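Flevell overtravel fault

The Flevell overtravel fault was a defect in the control software of the Flevell, a robotic gripper made by Prarnen for taking apart and refitting desktop computers. It caused the finger to carry on moving for a short distance after contact with a part had been detected.

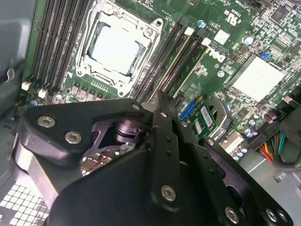
The fault was first recorded on 20th July at the Barua repair works in Dradau, where two of the grippers were in use on memory replacement. During the removal of a module, the finger pressed past the latch and struck the board beside the slot. The arm did not enter a protective stop, and the cell reported the task as complete. The damage was found when the computer failed its start-up test.

Cause

Contact was sensed from the current drawn by the finger motor. To prevent false stops, the reading was averaged over 81 milliseconds before being compared with the contact limit. At the normal approach speed this delay was acceptable. A later software release raised the approach speed for memory work but left the averaging period unchanged, so the finger travelled further before the limit was reached.

The separate force limit in the arm did not act. It was set to protect people working near the cell, and its threshold lay well above the load needed to crack a solder joint or bend a latch.

Investigation

Malsha Cassim, a test engineer at Barua, repeated the movement on scrap motherboards with a load cell fitted under the slot. Overtravel occurred in 57 trials. It was worst when the finger met the latch at a shallow angle, as the motor current then rose slowly. Service logs covering almost 4,000 removals were also examined. They proved of limited use, as the controller stored only the averaged current.

Nimal Bhattacharjee of Prarnen traced the change in approach speed to a settings file shared with an earlier model.

Correction

Prarnen issued revised software in December. The approach speed is now reduced before the finger enters the slot area, and the unaveraged current is checked against a second, higher limit. If either limit is passed, the finger halts and the arm holds its position until an operator clears the fault. Automatic withdrawal was tested but not adopted, as a finger caught behind a latch could lift the board.

Units running the earlier software may be used at the former approach speed. The unaveraged current is stored only by controllers with the larger memory option.

See also

Contact detection
Protective stop
Motor current sensing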